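Home Diary Archive Contact
4 min read

24/10/2024

I slept badly and got up before the alarm. The parish piece is due tomorrow and I still have only the beginning of it. When I moved to the newspaper, I thought that religion would be the quiet desk, the one with bake sales and new organs. Now I find that it is the desk where I am most afraid to make a mistake. If I write a wrong number about the roads, the reader sends a short note. If I write a wrong word about someone's prayer, they remember it for years.

The story is about two congregations in Grumen which want to share one building. The older one, the Lutherans from Cekberg Street, owns the church. It has 75 members on paper, and on a usual morning maybe a third of them come. The other is a Spanish-speaking Pentecostal group that has been renting the upper floor of a furniture shop since May. They have many children and a drum set. On the question of the drum set I could already write a small book.

Morning

I met Nayeli Ticona at 8 in the bakery opposite the shop. She leads the music for the Pentecostals and also does their letters, and her English is much faster than mine. We began in English and after ten minutes we were both mixing. She laughed at my Spanish, but in a friendly way.

I asked her what she thinks about worshipping under a Lutheran roof. She said that the roof is fine, it is the benches she worries about. Her people stand, walk around, kneel in the aisle, and the benches in Cekberg Street are screwed to the floor. I wrote this down and put a line under it. It is a better sentence than all the ones I had prepared about dialogue and community.

Then she asked me if I am a believer. People ask this at nearly every interview, and I still have no good answer. My editor at Benavides, where I worked before, told me to say "I am here to listen" and smile. I said it once to a monk and he looked so disappointed that I stopped. To Nayeli I said that I was baptized and that I go at Easter with my mother when I am at home. She nodded and bought me a second roll. Maybe she was sorry for me.

She gave me the copy of the rent letter, too. They pay 545 a month for the upper floor, without heating. I must ask the owner to confirm this before I print it.

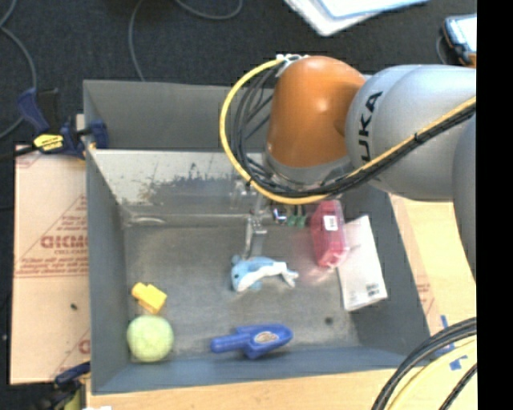

Afternoon

I took the bus to Cekberg Street and talked with the Lutheran pastor in his kitchen. He is tired, and he says so. He buried more people last year than he baptized, and he does not want to be the pastor who sold the church to a developer. But part of his council is afraid of the noise, and one lady is afraid of something she cannot explain. He asked me not to write about the lady. I agreed, because it was said kindly and she is not a public person. I hope that I may mention her in a diary, as only I read it.

He showed me the hall. It is cold, with a very beautiful ceiling. I tried to imagine the drums in it and I could do it easily. I tried to move one bench, only to check. Nayeli is right about the screws.

On the way back I made a list of the words I must look up. "Vestry" is not the same as "sacristy" for everybody, and I have used both in the draft for the same room. "Service" and "worship" I mix all the time. In my language there is one word and it does the work for all of them. I also do not know if the Pentecostals here want to be called a church or an assembly. I sent Nayeli a message to ask. She answered "church, of course" with 2 exclamation marks.

Evening

Dirkell called from the city desk and wants 600 words instead of 900. I said yes too quickly, as always, and then sat and looked at my notes for half an hour. The part about the history of the building will go out. The rent will stay, if it is confirmed. The benches will stay for sure, maybe I even begin with them.

I am still thinking about the pastor's kitchen. There was a calendar on the wall with all the baptisms marked in green, and there were not many green days. I did not ask him about it. I wanted to, and then he offered me more coffee and the moment was gone. A better reporter would ask – or maybe a better reporter would also drink the coffee, I don't know.

Tomorrow: call the furniture shop before nine, check the spelling of the pastor's second name, ask Nayeli if I can come and hear the drums. Buy stamps for Mother's letter.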